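19 April 2023
Delphine Begay

Re: Re: second station, what do we need to order

Replying to everybody at once, sorry, on my way out and the list is faster than four separate mails. Grigore's message is at the bottom for whoever joined late.

Short version. Yes to a second station. No to the full kit from Cuesta. Most of what they quoted we can get piecemeal and I'd sooner spend the difference on spare grippers.

What the station needs, going by what the first one uses every day:

- table, plus the light board on top
- overhead frame, black, same height as ours or the calibration sheet is useless
- two hand-held grippers, left and right. One pair in use, one pair on the shelf. So order 2 pairs
- cables. More than you think. Longer than you think
- floor markers, the yellow and black ones
- power strips, see below

Power strip task is the one I keep getting asked about so, this is how much room it takes with both hands going: 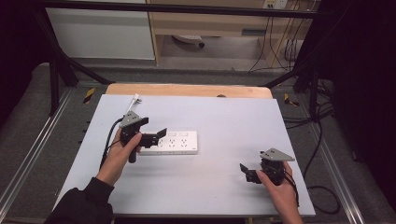 Power strip on the board, a gripper in each hand. Delphine B.

That's the layout I want copied. Board size stays. Kai wanted a narrower one to fit a second table against the curtain side and I get it, but with a gripper in each hand you need the elbow room and you need somewhere for the cord to go. The cord is half the task. If we shrink the board we have to redo all the start positions and I am not volunteering for that again.

Money. Cuesta came in way over for the bundle and won't split it. I asked twice. Delen will do frame and rails for 1,538 delivered, no install, which is fine, Iñaki put the first one up in an afternoon and only swore at it a little. Pevodix has the grippers at 743 a pair. Lead time 23 days from the PO, and they start counting when finance releases it, not when we send it. That bit us in March. Please lets not do that again.

So frame plus two pairs, you can do the sum, and it still leaves room under the line for cables and a box of consumables. I have not put in for a new desk. We have a desk.

Grigore, your question on 3D printing our own fingers. Short answer maybe. Long answer, I've been looking at what comes back from a week of use and it's mostly surface stuff, scuffs on the faces, and the screw holes are what I'd worry about. If a hole goes oval the finger wobbles and all the data from that side is junk until somebody notices. Printed ones will go faster I think. But they're cheap so who cares if we swap them on a schedule? I'd want a trial, one side printed and one side bought, same operator, same tasks, and somebody writing down the hours. Not me. I'd also want the printed ones close to the same color and finish, dark and matte, because the wrist view has the fingers in it the whole time and the last shiny test part gave us a glare streak on everyhting.

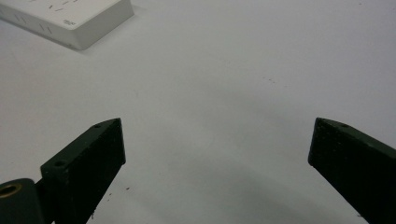 Which gets me to lighting. There is no line for it in anyone's spreadsheet. We need one. The second station is going further from the overhead lights and if we get hard shadows on the board I'm going to hear about it from the training side for months. Two diffuse panels, mounted up on the frame, dimmable. Covadonga had a supplier for the first set, can you dig out the name? I looked in the shared folder and found three versions of the same empty form.

Also want a line for surface replacement. White boards pick up specks and marks. Cleaning gets most of it. Budget one spare board per station per year, it's small money.

Task objects: same as now, strips, plugs, boxes. Please buy two identical of everything, same model same batch if you can, so both stations can run the same task list. Last time we got "equivalent" plugs and they weren't. One fit tight, one fell out if you breathed on it.

Things I am NOT asking for this round:

Grokemau's software seat. The trial was ok, the renewal price was silly. We can live with one seat and share it.

A third pair of grippers. Next year.

A nicer chair. (I mean I am, but not on this PO.)

Need from you all before I send this up:

Covadonga - lighting supplier, and does the Delen quote include the crossbar? Reads like it does, the drawing says otherwise
Kai - measure the space again, with the rails in. I need the depth with a person standing there, not only the table
Iñaki - cable list, lengths, and what you actualy ran out of last time
Grigore - print me one left finger and tell me what it cost with your time in it

If I don't hear back I'll go with my own guesses and you can complain afterward.

Delphine

On an earlier day Grigore Buzatu wrote:

> Hi all,
>
> I went through the Cuesta bundle. It looks tidy but we'd be paying
> for a table, a cabinet and an install we don't need. Has anyone
> tried asking Delen for just the metal?
>
> Other thing. Could we print the gripper fingers in house and buy
> only the handles and plates? The shape is not complicated, a block
> with a few holes. I'd do the first set for free if I can have the
> good printer overnight.
>
> And can someone tell me which tasks the second station is for? If
> it's the power strip one we need sockets near it, and there's only
> the one panel by the desk. I don't want an extension running across
> the carpet where people walk.
>
> Grigore

PS just saw I skipped the sockets. Grigore is right, no extension across the floor. Kai, when you measure, measure to the wall panel too. If it doesn't reach we need facilities and that's a different form and a different budget, so tell me quick.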